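Inicio | Empresa | Productos | Sala de prensa | Empleo | Contacto

Última actualización: 21 de agosto de 2022

Gralent incorpora brazos robóticos a la recogida de vajilla en su planta de Gumbridge

La empresa de alquiler de menaje prepara el cambio en simulación junto a Pidix y mantiene los puestos de la sección

Gralent, dedicada al alquiler y lavado de menaje para hostelería, pondrá en marcha brazos robóticos en la zona de recepción de su planta de Gumbridge. El trabajo se desarrolla con la firma de software Pidix, que desde junio prueba en un entorno simulado las tareas que después pasarán a la línea.

La recepción es el punto donde llega el material usado. Las piezas vienen mezcladas y en cualquier postura, y hasta ahora se colocan a mano en las cestas de lavado. En un turno normal pasan por esa zona unas 2.000 piezas. En la sección trabajan 18 personas y es la que más bajas por molestias de muñeca y hombro registra en la planta.

El proyecto se limita por ahora a una parte de esa tarea: coger piezas sueltas, sobre todo tazas volcadas, y dejarlas en posición. Para ello Pidix ha montado escenas virtuales con mesas, recipientes y objetos de formas distintas, en las que el brazo practica el acercamiento y el agarre. 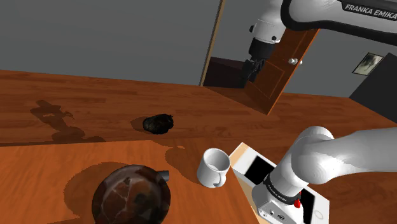

Entorno simulado con un brazo Franka Emika, una taza volcada y una tetera sobre la mesa más cercana.

"Una taza de pie la coge casi cualquier sistema. Cuando está tumbada hay que decidir por dónde entrar, y el asa puede quedar en cualquier sitio", explica Blandine Chevalier, responsable de operaciones de Gralent. "Eso lo queríamos ver en pantalla antes de poner una máquina al lado de la gente."

La lista inicial de pruebas tiene 196 casos, redactados a partir de lo que contaron las propias operarias de recepción. Figuran tazas junto al borde de una mesa, piezas muy próximas entre sí y objetos que no son vajilla y que el brazo debe dejar donde están. Las bolsas y los restos de embalaje aparecen a menudo en las cestas que devuelven los clientes.

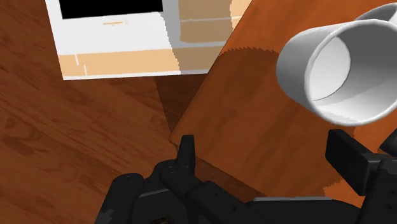 El borde de la superficie ha sido uno de los asuntos más discutidos. Una persona sujeta la pieza con la otra mano si ve que se va a caer; el brazo no tiene esa segunda mano. Pidix ha fijado una velocidad menor para los últimos centímetros y una regla sencilla: si el agarre no es seguro, el brazo se retira y avisa.

Qué cambia en los puestos

La plantilla de recepción se mantiene. Seis personas pasarán a supervisar los brazos, atender los avisos y retirar lo que el sistema no reconozca. El resto seguirá en la clasificación de copas y cubertería, que continúa siendo manual, y en el control de roturas. La rotación entre puestos será obligatoria - hasta ahora era voluntaria y se aplicaba poco.

La formación se hará dentro de la jornada. Quienes supervisen los brazos aprenderán a parar el equipo, a reanudar el trabajo y a anotar los fallos en un registro que Pidix revisará con ellos. El plus de puesto no se modifica.

"Habrá semanas en las que vayamos más despacio que a mano, y lo hemos tenido en cuenta en la planificación", añade Chevalier.

Si la fase de Gumbridge cumple lo previsto, Gralent estudiará llevar el sistema a su centro de Orbán, de menor tamaño y con un solo turno.

Contacto para medios: departamento de comunicación de Gralent, planta de Gumbridge.

Comentarios (3)

marisa_t: Estuve cuatro años en recepción y lo de las muñecas es verdad. Me parece bien, siempre que la rotación se cumpla.

J. Olmedo: ¿Y las copas para cuándo? Es lo que más se rompe y lo que más cansa.

tallerista: En Orbán no hay sitio ni para los carros. Ya me dirán dónde lo ponen.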